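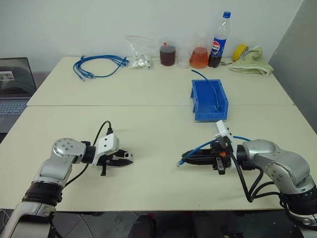
**Table and Storage Group, Hunum, Flakville office**

# Homley table layouts

In this folder we keep the written records of how household things are placed on a long table, and how they are placed again after tidying. The records are plain text tables. They were made for people who study the order of things in a home: where a person puts a cup when there is already a box, how much space stays free for the hands, what goes to the back and what remains near the edge.

Version of October 11, 2020. Please read the section "Known problems" before you use the column `distance`.

## The table

All layouts use the same long table, cream-coloured, which stands against an off-white wall. A thin seam goes across the top from left to right. We took this seam as our border line, and all the position words in the records depend on it:

- `rear` is the half between the seam and the wall. Most of the things are lined up in this half.
- `front` is the half between the seam and the straight front edge. It is the working half.
- `on_seam` is for a thing which touches the line, even a little.

Left and right are always said from the side of the person who stands at the front edge and looks to the wall. In the first records we sometimes wrote them from the other side. These records were corrected, and they have the mark `turned` in the notes.

## What is in the folder

| File | Content |
|---|---|
| `layouts.csv` | one row for each thing in each layout |
| `things.csv` | list of all things, with their short name and group |
| `tidy_rules.txt` | the rules which we gave for the tidying |
| `changes.txt` | what we changed between the versions |

There are 104 layouts. Each has a start state and an end state, so you will find every layout number two times in `layouts.csv`, once with `a` and once with `b`. Together the file has roughly 2000 rows.

## Columns of layouts.csv

- `layout`: number and letter, for example `017a`.
- `thing`: short name from `things.csv`.
- `half`: `rear`, `front` or `on_seam`.
- `order`: place in the line, counted from the left. Empty if the thing does not stand in a line.
- `standing`: `yes`, `no` or `unsure`. A thing which is lying on its side has `no`.
- `touches`: short name of the neighbour, if they touch. If there are more neighbours, the names are divided by a semicolon.
- `distance`: distance to the front edge of the table, in centimetres.
- `notes`: free text. We wrote it in English, but some older words may be strange.

Small example:

```
layout,thing,half,order,standing,touches,distance,notes
017a,cup_b,front,,no,,21,handle to the left
017b,cup_b,rear,4,yes,bowl_s,58,
```

## Groups of things

In `things.csv` each thing belongs to one of 5 groups: `eat_drink`, `wash`, `paper`, `cloth` and `other`. The group says how the thing is used at home. It says nothing about material or weight. A sponge is in `wash`, also when somebody uses it for the kitchen and not for the bathroom. A napkin made of textile is in `cloth`, a paper one is in `paper`. We discussed this for a long time and the result is maybe not perfect, but it is the same in all the files.

The group `other` became larger than we wanted. It has clothes pegs, candles, a ball of string and similar small goods. If you need a finer division, the short names are clear enough to make your own.

## How the tidying is understood

The rules are in `tidy_rules.txt`. In a shorter form they are these:

1. At the end the things should be in the rear half, in one line if the space permits it.
2. Things of the same group should be neighbours.
3. A tall thing must not stand in front of a low one.
4. The front half should be free at the end.
5. Nothing is put on top of another thing, except plates on plates.

Rule 3 was added in January, together with the layouts of the Sengar box, where it was difficult to reach the low things. The layouts before this month were not repeated, so some of them break the rule. They have `before_rule_3` in the notes.

When two rules were against each other, the lower number wins. For example, a free front half is less important than keeping the neighbours of the same group together. In a few layouts the line became too long for the table and there is a second short line in front of it. The `order` then continues from the first line, it does not begin again from one.

## The Sengar box

A part of the things comes from one box which we received from Sengar and which we use as a fixed set. Their short names begin with `s_`. We always put the full box on the table, so these layouts are good for comparing. Please do not mix them with the other layouts if you calculate how often a thing is chosen, because in the box nothing was chosen.

## Known problems

- `distance` was measured with a tape in the first part and with a wooden ruler in the second part. Between both there is a difference of up to 2 centimetres. The column is good for a comparison inside one layout and weak for a comparison between layouts.
- Soft things change their form. For cloth we measured to the nearest fold, and another person could choose another fold.
- `on_seam` is too rare. We believe that people who put the things on the table avoided the line without thinking of it.
- The short names `bowl_s` and `s_bowl` are two different things. The first is a small bowl, the second is the bowl from the Sengar box. We are sorry for this, it was noticed late and too many notes already use both names.

## Use and corrections

You can use the records for teaching and for your own studies. If you publish something, please write "Homley table layouts, Hunum" and the version. For a commercial use, ask the Flakville office first.

If you find a mistake, send us the layout number with its letter, the short name of the thing, and the value which you think is right. Corrections go into `changes.txt` with the next version. We do not change old versions after they are given out, so a wrong value will stay there, and only the newer file will have the right one.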